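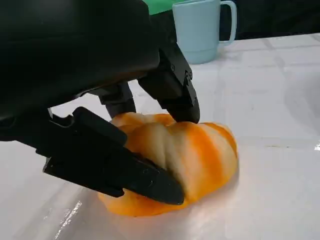
Arkano opened its Skistska test hall to produce packers and growers in June for a demonstration of the Fan three-finger gripper. The program ran for two hours and covered grasping of soft and irregular items, including bell peppers, on a tabletop station.

Fan closes its three black fingers around a single item and adjusts grip force separately at each finger. Visitors watched 8 item types being handled and reviewed force logs on a side monitor.

"Peppers vary in shape and firmness, so a fixed grip setting is of little use," said Usa Sitthichai, gripper engineering lead at Arkano. "We record each grasp and tune from the data."

The gripper weighs 900 grams. Control software is supplied by Privex, whose integration manager, Rohani Liew, took questions on interfaces and cleaning intervals.

Requests for test time at Skistska go to the Arkano applications desk.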